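Ticket 895 - Bimanual insertion demos failing on replay
Project: Skutadum
Component: teleop recorder / sim bench
Opened by: Trinity Alcantara
Assigned to: Ezekiel Greenberg
Priority: normal
Status: closed

Trinity Alcantara, 9:40 AM
I recorded 21 demos of the peg task yesterday with the leader arms. Left arm picks up the blue block, right arm picks up the red bar, they meet over the middle of the table and the bar goes into the block. All 21 were marked as a success when I recorded them. When I run them back through the replay script, 18 fail. The arms move the way I moved them, but the red bar slips out of the right gripper or arrives at an angle and pushes on the face of the block.

Recorder is the Wosia build from April. I have not changed any config. The scene file is the standard two-arm table.

Ezekiel Greenberg, 10:05 AM
Can you tell me which 3 pass? Also please check whether you replayed from the joint log or from the leader command log. They are two different files and the script takes either one without complaining.

Trinity Alcantara, 10:22 AM
Passing ones are 2, 7 and 16. I used whatever the script picks by default. From the printout it is reading the joint log.

Ezekiel Greenberg, 10:50 AM
OK, that is probably most of it. The joint log stores where the follower arms ended up. The command log stores where the leader arms told them to go. For free motion the two are nearly the same. For gripping they are not. When you squeeze the leader handle, the command goes past the point where the fingers touch the block, and that extra travel is what makes the grip force. If you replay the measured finger position as a target, the fingers go to the surface of the part and stop there with almost no force behind them.

Please rerun with the command log as the source and post the count. 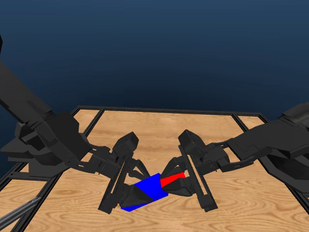

The meeting point is where a weak grip will show up first. Both parts are off the table by then, and any push from one arm has to be held by the other. If the left hand lets the block rotate even a little, the bar no longer lines up with it.

Trinity Alcantara, 11:31 AM
Reran everything from the command log. 17 pass, 4 fail. Much better. The 4 that fail are 5, 9, 12 and 20. In those the grip holds but the right arm misses the red bar on the pickup, so it never gets as far as the insertion.

Ezekiel Greenberg, 11:48 AM
Good. The remaining 4 sound like a separate problem. Compare the start pose of the red bar in the recording against the start pose in the replay for those episodes. They should match to the last digit.

Trinity Alcantara, 1:15 PM
They don't match. In the 4 failed ones the red bar starts in a different spot in replay. The blue block is fine in every episode.

I looked back at my notes and those are the episodes where I hit reset twice. I was not happy with how I had placed my hands on the leader arms so I pressed it again before starting.

Soledad Yazzie, 1:30 PM
Adding myself, I wrote the reset code. A reset samples a new pose for each part and writes both into the episode header. If a second reset comes in while the first is still finishing, the header can keep the red bar pose from the first reset while the sim uses the one from the second. The blue block is written last, so it is always right. I had this on my list but did not know anyone was hitting it.

Workaround until I fix it: after a reset, wait for the status line to say READY before pressing again. For the 4 bad episodes you can recover the real pose. It is in the first state record of the episode, just not in the header.

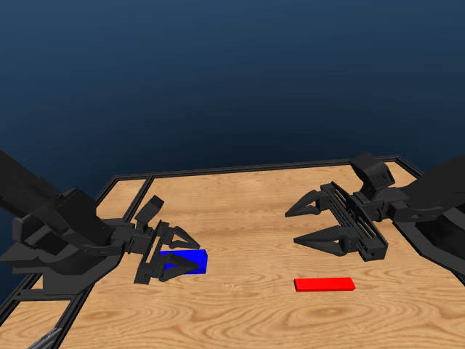
The patch script is in the tools folder and is called fix_header. Give it the episode number. It reads both part poses from the first state record and writes them over the header. Keep a copy of the original file, the script does not make one.

Trinity Alcantara, 2:10 PM
Ran fix_header on 5, 9, 12 and 20 after copying them. 5, 9 and 20 now pass. 12 still fails. The pickup works now, but the bar tips when the right gripper lifts it.

Ezekiel Greenberg, 2:35 PM
I watched 12. You grabbed the bar near one end and it tips in the original recording too. You corrected for it by turning your wrist on the way up, and it went in. In replay there is nobody correcting, and a small difference in contact is enough to lose it. I would drop that episode. A demo that only works because of a late save is not a good one to train on anyway.

General advice for the next set:
- Open the right gripper fully before you come down over the bar.
- Close near the middle of the bar and hold the squeeze for a moment before lifting.
- Bring the block to the meeting point first and keep that hand still. Do the insertion with the right hand only.
- Don't relax the left handle while you are watching the right one. This is the most common thing new operators do.

Trinity Alcantara, 2:41 PM
Understood, dropping 12. That leaves 20 good ones. Should I redo it to get back to 21?

Rosalind Nakamura, 3:05 PM
No need, 20 is fine for the first training run. Ezekiel, can we make the command log the default in the replay script? Ingrid Haverford ran into the same thing on Skiteo and spent most of an afternoon on it.

Ezekiel Greenberg, 3:20 PM
Yes. Changed the default and added a warning if the joint log is chosen for any task with a gripper in it. The joint log is still available - we use it for checking tracking error.

Soledad Yazzie, 4:45 PM
Reset fix is in. A second reset is now ignored until the first is done, and the header is written from the first state record, so the two can't disagree. Old episodes are not touched. If you have older sets where someone may have pressed reset twice, run fix_header on them.

Trinity Alcantara, 4:58 PM
Pulled both changes, recorded two short test episodes with a lot of button mashing on reset, both replay fine. OK to close from my side.

Status changed to closed by Ezekiel Greenberg, 5:02 PM
Resolution: fixed (replay default, reset header). Episode 12 removed from the set.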